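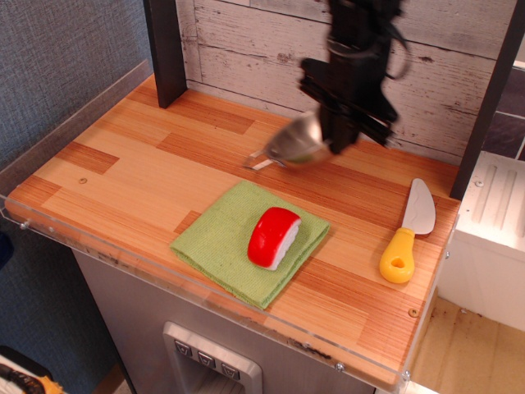

Home Forums Kids' Rooms & Play New Posts Search

Play kitchen benchtop – cover it, paint it or leave it be?
Started by hannelore_h, November

hannelore_h wrote:
Hello everyone, and thank you in advance for reading, because I do go on a bit. We've picked up a second-hand play kitchen for my granddaughter and I'm in two minds about the top. It's that patchwork wood-look laminate, all orange and tan and reddish-brown blocks, and there are a couple of screw heads set into the surface. My daughter would like it plain white to match the rest of the room. I've grown rather fond of it, to be truthful – it reminds me of the floor in my mother's old flat. I had the green cloth folded up on it with the toy sushi on top (the red one, she insists it's tuna) and the yellow-handled knife off to the side, and I thought it all looked so cheerful that I couldn't bring myself to open the paint tin. What would you do?
Hannelore Heitmann

brandes_arne wrote:
Paint it. Sorry, Hannelore! I know you're fond of it, but orange laminate takes over a small room, and your daughter has to look at it every day. I did ours with Gredus primer, a light sand beforehand and then two coats of white, and it has put up with five years of wooden saucepans being dropped on it from a great height. Leave it a full week before anyone serves lunch on it, though. We didn't the first time and ended up with the print of a teapot in the paint.

RoaldB wrote:
I'm going to disagree with Arne, in the friendliest way. Paint on laminate chips, and little fingers find the chip and keep going. Our eldest peeled a patch the size of a saucer in one rainy afternoon and was terribly proud of herself. If it must be white, get a roll of Lulex self-adhesive film. I paid 21 dollars and had enough left over to line two drawers. You can take it off again when she's seven and wants everything purple.

As for the screws, put a drop of filler over each head if they sit below the surface, then smooth it off. If they stand proud, give them a turn with a screwdriver first. Film shows every bump.

hannelore_h wrote:
Oh, the film is a lovely idea, Roald, I hadn't thought of something I could change my mind about. Arne, I did laugh at the teapot. I ran my thumb over the screws this morning and they feel snug enough, but I'll have another go with the screwdriver after supper.

danjuma_n wrote:
Am I allowed to vote for leaving it alone? My two have a kitchen with a brown top and all their bright bits and pieces look wonderful on it. Red and yellow against wood colours is a very happy sort of picture. We did white on the cupboard doors only and that was plenty to calm the room down. It would be a fair compromise with your daughter, and the doors don't get half the bashing the top does.

Also, a folded cloth is a grand thing to have on a play counter. Ours has been a placemat, a doll's blanket and a river. We bought a set from Sasance and they've washed very well, though the colours did go a bit soft.

brandes_arne wrote:
Doors only is half a job, Danjuma! But I'll grant you the brown hides crayon better. I've been scrubbing purple off ours for longer than I care to say.

RoaldB wrote:
Bicarb on a damp cloth, Arne, and go gently. Works on ours.

dirk_e wrote:
Coming in from the practical end: measure the top before you buy anything. Mine was 76 cm across and the first film I bought was far too narrow, so there was a seam right down the middle where the children did all their chopping. The seam lifted within the month, full of playdough. Warm the film with a hair dryer as you go over the front edge and it'll fold down nicely. Go slowly, and have somebody hold the other end if you can.
Dirk Engelhardt

hannelore_h wrote:
Thank you all so much, you've been kinder than I had any right to expect with such a small question. I rang my daughter and read her the whole thread (she sided with Arne, of course), but she came round to Danjuma's plan once I promised to do the doors myself. So it's white doors, and the top stays as it is until Christmas, and then we'll talk again. Dirk, I've written your hair dryer tip on the back of an envelope and stuck it on the fridge in case I lose the argument. Does anybody know if the Gredus primer smells very strongly? I'd be doing it in the spare room, and the window there only opens a crack.

brandes_arne wrote:
It does pong a bit for the first evening. Take the doors off and do them in the garage if you've got one.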